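Two trays and a sheet of brown paper: notes from the robotics club

15 April 2024

The sorting task has taken over my evenings, so this post is mostly a record of where we have got to. I run the data side for the student robotics club at Cliscombe. Octavian Vlad does the hardware and most of the arguing with the booking system. The project is called Stemness, a name chosen before either of us joined, and I have given up asking.

The task is simple to state. Two arms, two trays, a handful of electrical parts. Everything starts in the blue tray and has to end up in the red one. An operator drives the arms by hand, we record the joint positions and the camera streams, and a policy is trained on the recordings. We then put the parts back in a different arrangement and see how the policy does by itself.

We started planning this in January. The original plan had wooden blocks, all the same size. Blocks would have been easier and we would have learned less. Octavian had a box of parts left over from a control panel he built for Skostero during his placement, and the mix looked useful: a miniature circuit breaker with a red toggle, a push-button switch box, a couple of small black components with screw terminals. The roll of packing tape came from the stationery cupboard and was added because it is round and has a hole in it.

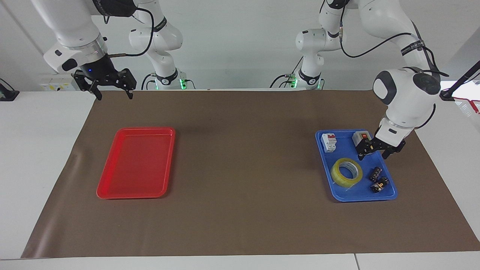 The grasp problem differs for each item, and it took us longer than it should have to write that down properly. My current notes are as follows.

Switch box. Big and boxy, which makes it the friendliest of the lot. The rule we give operators is to take it across the body and keep clear of the buttons. A finger on the red button gives a grasp that can look fine from the side and then slip during the lift.

Circuit breaker. Narrow. Needs the gripper lined up with the long sides before closing. If the wrist is even slightly off, the breaker turns as the fingers meet and you end up holding a corner.

Tape. Two sensible options: across the whole ring, if the gripper opens far enough, or one finger inside the core and one outside. We allow both. I was against this at first, on the grounds that mixed strategies make for muddled training data, but forcing a single one made the operators slow and cross. It is now recorded as a separate field in the log so that we can split the set later.

Small black components. These are the difficult ones. They are low, they sit close to the tray floor, and the tray rim limits how flat the approach can be. Most of our failed attempts are here.

A word on the brown paper. Our table top is white, and so are most of the links on the arms and the breaker itself. Under the room lights the cameras were losing the breaker's outline whenever it was put down outside a tray. Octavian tried a grey cloth, but the grippers caught it. Paper is cheap, it gives a mid-tone background, and it can be replaced when it gets too creased. We get ours from Gillies, the packaging shop near the station, on a roll that is 700 mm wide, and we have nearly finished the first one.

The trays are less satisfactory. They are glossy, and the overhead lights leave a bright streak on the inner floor that moves depending on which camera you ask. I had assumed a network would learn to ignore it, and it may yet. For now we leave the lights exactly as they are for every session, and I will test a matt insert once the first training run is done. Changing two things at once is how we lost a fortnight before.

Tray placement was the other long discussion. I wanted the trays close together for short transfers. Octavian wanted them far apart, so that each arm had clear room and the handover in the middle was a real step in the task. We tried mine first. The elbows came near enough to each other that the safety stop cut in during a good share of the episodes, so we went with his. The episodes are longer as a result. At the wide spacing a full clear of the blue tray is capped at 60 seconds, and a new operator usually needs all of it. 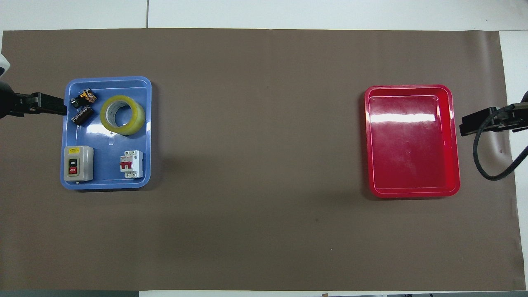
Blue tray loaded, red tray empty, both grippers out at the sides.

The head camera view matters more to us than the fixed one, as it is the one the policy leans on. It has both trays in it at the wide spacing, with little to spare at the edges. The fixed camera is kept mainly for reviewing failures, where a side-on look at finger height is worth having. Both streams are stamped by the same clock. They were not until last month, and I had to throw out everything recorded before the fix. I would rather not discuss how many evenings that was.

Our target is 1,000 good episodes before we train anything we intend to report. An episode counts as good if every part ends up in the red tray, nothing is dropped outside a tray and the safety stop stays quiet. Episodes with a dropped part are kept in a separate folder — they may be useful for teaching recovery later on, but I do not want them in the first set.

Things still on the list:

Write the reset procedure down. At present each operator arranges the parts to taste, and people have habits. One of us always puts the tape in the same corner. I have a short script that prints a random layout, and we need to start following it.

Tidy the cable on the wrist. It has enough slack for the full range of motion and slightly more than I like.

Replace the fingertip pads. The current ones are smooth, and I think a softer pad would help with the small components. Octavian thinks the approach angle is the real fault. We will try the pads first because they take ten minutes to fit.

Check the gripper force log. Version 2 of the logger writes it in different units from the old one, and the header does not say so.

If anyone from another student club has worked with low, flat parts in a rimmed tray, I would like to know what approach angle you settled on. Comments are open. The next post will cover the random layouts, assuming we stick to them.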